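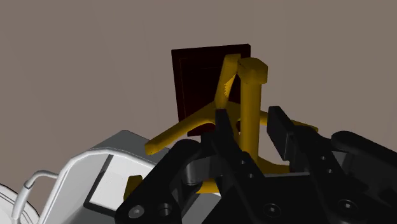 Drevasia Community Supper Club

We got asked again how the monthly supper works, so I'm putting it all in one thread. Save it if you need it. The next one is in March.

The supper is potluck with one main dish from us. In January 2019 we fed 100 people in two sittings. The first sitting is at five and the second is at seven. Pick one when you sign up and try to stick with it.

We make the main dish. Last time it was bean chili with cornbread, and there was enough left for a pan to go home with the dish crew. For March we're doing baked chicken and rice, with a vegetable version that has no dairy in it.

Sides are where we run short. We always get plenty of dessert and hardly any greens. If you haven't decided what to bring, bring a salad or cooked vegetables.

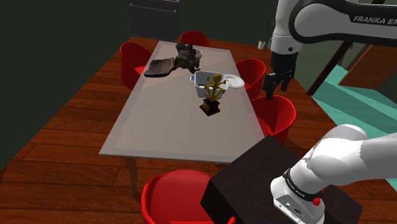
Seating is the other thing people write to us about. We don't save seats and we don't make place cards. One long table works better for us than a lot of small ones, because people who come alone end up talking to somebody. A chair at the far end, like the red one up there, is a good spot if you want to see everybody, but you'll be asking for the salt all night. If you need to get up and down a lot with kids, sit along the side.

Put your name on your dish. Masking tape on the bottom is fine. We still have 3 lids and a glass bowl from last time, and they're on the shelf by the coat rack.

Please write down what's in it too. Nuts, milk, eggs, wheat, shellfish. An index card is plenty. We have people who skip anything without a card - they have to.

Money. The supper is free. There's a jar, and what goes in it pays for the main dish and paper goods. The January jar came to 300 dollars and the groceries came to a little less, so we're carrying some over. 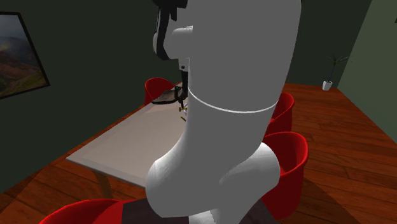
That carryover goes to the chicken first. If any is left after that, we'd like to buy real serving spoons - the plastic ones bend in anything heavier than coleslaw.

Fostia Market is giving us a discount on the rice again. Thank you to them. The bread is from Heo Bakery, picked up the same afternoon.

Doors open half an hour before each sitting. If you can come early to set out plates or stay late to dry dishes, reply here with which one.

Sign-up sheet goes up next week. Kids count as people on the sheet, so please list them.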